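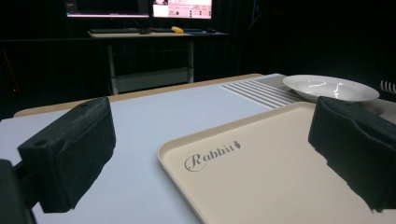

Pavliuk asked in our first meeting why a tray needs a project at all, when everyone can put a plate on a tray without a lesson. We had no good answer at that time, and this report is partly our attempt to give one.

Our course in everyday product studies asks each group to choose a small household action and to study it through one semester. We chose the setting of a place for one person: a tray, a plate and a placemat on a table. The work was carried out at Trondness, in the shared study room on the ground floor, mostly after 6 in the evening when the other groups had gone home.

1. Objects and table

We wanted few objects, because in our pilot in March we had used too many and the notes became difficult to compare. The final set has a plastic tray in a cream or beige color, with rounded corners, a raised rim and the word "Rabbit" printed in gray script. It also has a white ceramic plate, round and shallow with a wide rim, and a gray placemat with white stripes. All of them came from the Halia student kitchen, which kindly let us keep them until the end of May.

The table has a pale top with a light wooden edge along the far side. We first considered to cover it with a cloth, but a cloth moves together with the tray and makes a different problem, so we left the top bare.

2. Method

We had 14 participants, all of them students. Each one received the tray, the plate and the mat in a pile on a side shelf and was asked to lay one place "as you would do it for a guest". We gave no other instruction. After this we asked the participant to explain the order of the actions and to say what was easy and what was annoying.

The notes were written by hand on the same form, one form for each participant. On the form we marked the order of the objects, the angle of the tray to the table edge, and the position of the plate - on the tray, on the mat, or directly on the table. 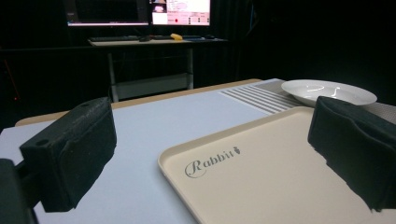

The angle was the part we had to repeat most often. In the beginning each of us judged it by eye, and two persons in our group could look at the same tray and write different things. From the second week we used only three words on the form: straight, slightly turned and diagonal. This is less exact than degrees, but the forms became possible to compare.

3. Results

Of the participants, 7 put the plate on the mat and the tray in front of it or beside it. Another 6 put the plate on the tray and did not know what to do with the mat. One participant put the plate directly on the table and gave the tray back to us, saying that a tray is for carrying and should leave the table after that.

The printed word had more influence than we expected. Many participants turned the tray until they could read the word from their own chair, even when the tray was then diagonal to the table. When we asked about it, several said they had not noticed that they did so.

About the mat we heard two opposite opinions. Some liked that the plate had a clear place of its own. Others said that a mat and a tray together are one thing too much. 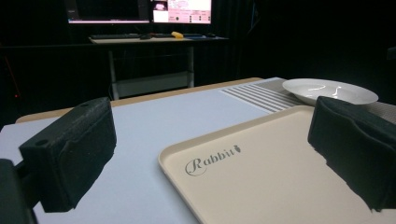 Figure 3. Tray, plate and striped placemat on the study table.

4. Limits and next steps

Our group of participants is small and all of them live in student housing, where trays are common. A family with a dining table would probably give other answers. One session took around 27 minutes, mostly because of the talk afterwards, and this was too long for people who came directly from class. Next time we would shorten the form and ask the questions about the mat first.

We would also like to repeat the study with a tray without any print. The Zinora workshop has plain ones and has agreed to lend them in the fall. If the diagonal position becomes rare with a plain tray, our idea about the word is stronger. If not, we have to look again at the size of the table, which is the other explanation that came up in the group and which we did not have time to test.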